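1/ Went back to see the old Prukholm customs house in Clovbridge this April, after years of promising myself I would, and I have a lot of feelings, so bear with me while I get them all out in a row.

2/ The roof on the river side leaks in 12 places now. There are buckets in the map room! The county paid for new slates once, and they were lovely, but the gutters were never touched – so the rain just found its way in behind.

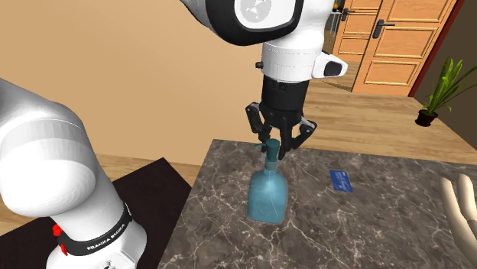
The map room is the part I love best, by the way. It holds 646 harbor charts, and a good many of them are curling at the corners.

3/ Eifion Prothero, who taught me everything I know about lime plaster, walked the upstairs hall with me and went very quiet. He thinks the ceiling has a couple of winters left in it. 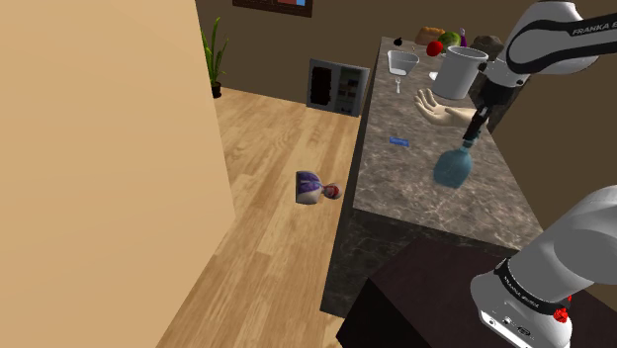

4/ So what can you do? The Papadakis Fund will match gifts up to $1,520, and we're $600 short of that. Even a little helps, truly.
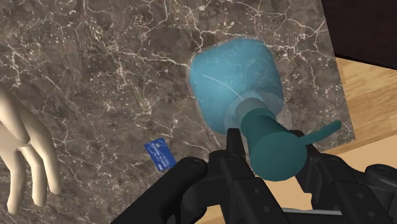

And if money's tight (I know, I know), please write to the county and ask when the gutters will be done. Mention the charts. Mention the staircase too, if you ever ran up and down it on a school trip like I did.

5/ The Lirulari reading group still meets there, mornings at ten, downstairs where it's dry. Come and say hello, and bring a sweater.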